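Home | Guides | Downloads | Support

We use cookies to remember your language setting. Accept | Manage

Amini Member Office Suite - Set-up Guide
Section 4: Registering a party delegation
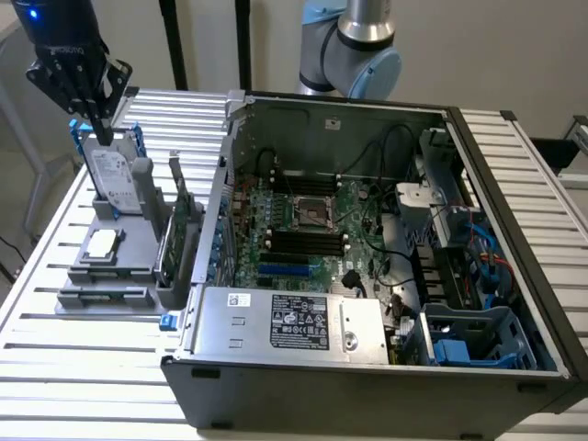 Complete this section before adding individual delegates. The delegation record holds the party name, the voting weight and the contact for the regional secretariat. All records are stored on the office server.

1. Sign in with the secretariat account.

2. Open Delegations and select New.

3. Enter the party name as it appears in the register of members. Do not use the short form.

4. Enter the region code. Niston uses code 29. Irkdale has no code; leave the field blank.

5. Set the voting weight. The highest value accepted is 300.

Note: A weight entered during an open congress takes effect at the next session - the current one keeps the old value.

6. Name one contact and one deputy. In the sample data these are Anathi Venter and Johannes Shezi.

7. Select Save as draft. The record is now visible to the secretariat only.

8. Ask a second officer to open the draft and select Confirm.

CAUTION: A confirmed delegation cannot be deleted. It can be suspended under Delegations > Status, but its name remains in the minutes.

4.1 Importing a delegate list

1. Save the list as a CSV file with the columns in the order shown in Appendix B.

2. Select Import and choose the file. The limit is 3000 rows.

3. Review the rows marked in red. Most are missing a mandate end date.

4. Correct the file and import it again. Existing rows are updated - they are not duplicated.

Observers without a vote are entered in Section 5.

Guide revised February 2019 | Contact: Castosmont Support | Back to top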